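Comparison of Two Gripper Configurations for Picking Mixed Objects from a Metal Bin

Final Project Report, Robotics Laboratory Course
Submitted 01/05/2023
Project group: Noémie Desjardins, Yavuz Kırmızıgül, Ye-seo Song
Supervisor: Carter Wong

Summary

This report presents a comparison of two gripper configurations mounted on the same industrial arm and used to remove household objects from a sheet-metal bin. The first configuration, referred to as Risano, closes from the sides with soft fingertips. The second, Stirnance, adds a longer wrist extension and a narrower closing profile. Each configuration was given 36 pick attempts under the same control program. Risano performed better on rounded objects, while Stirnance reached objects near the bin walls more reliably.

1. Test Setup

All trials were carried out at the Hawthorne laboratory on a KUKA arm. The bin was set among wooden work surfaces and clamped at its edge so that contact with the gripper would not shift it between attempts. Positions on the work surface were marked with blue tape. Cables to the gripper were routed along the outside of the arm and tied together at intervals. An early version of the routing limited wrist rotation, and the group revised it before the recorded trials began.

The object set was chosen to vary in shape, stiffness and surface finish. It included a plastic cup and several long, narrow items that are difficult to grasp when they lie flat on the bin floor. 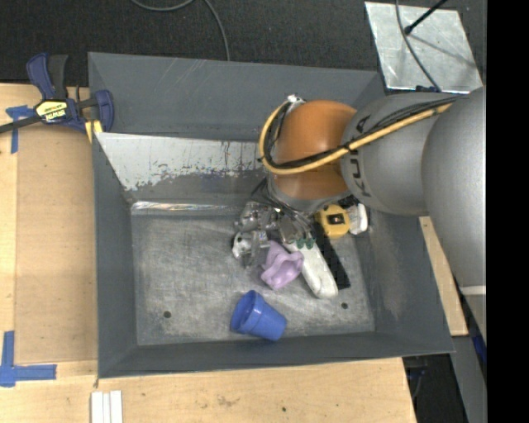
Objects were returned to the bin by hand after each series and were not arranged in any particular order. The operator did not move an object once a series had started. If the gripper pushed an item into a corner, it remained there until the series ended or the program selected it.

2. Procedure

An attempt was recorded as successful if the object was lifted clear of the bin rim and held for two seconds. Attempts ending in a protective stop were recorded as failures. Approach speed and closing force were kept the same for both configurations. Yavuz Kırmızıgül operated the arm, and Ye-seo Song kept the trial log.

3. Results

Risano held the cup securely in most orientations but often closed on the wall when an object lay against it. Stirnance avoided this problem in the majority of cases. Its narrower profile caused rounded objects to rotate during lifting, and several were dropped before reaching the rim. Flat objects remained the most frequent source of failure for both configurations.

Reflections from the bin floor also affected object detection. The group reduced the overhead lighting for the final 20 attempts of each configuration, after which fewer false targets were logged. The effect of the lighting was not tested separately, and the results should be read with this in mind.

4. Recommendations

The group recommends Risano for rounded items in open areas of the bin and Stirnance for items close to the walls. Further work should include a controlled lighting test and a lower approach angle for flat objects. Océane Leclerc has requested the trial log for the follow-up project planned for August at the Rondcombe site.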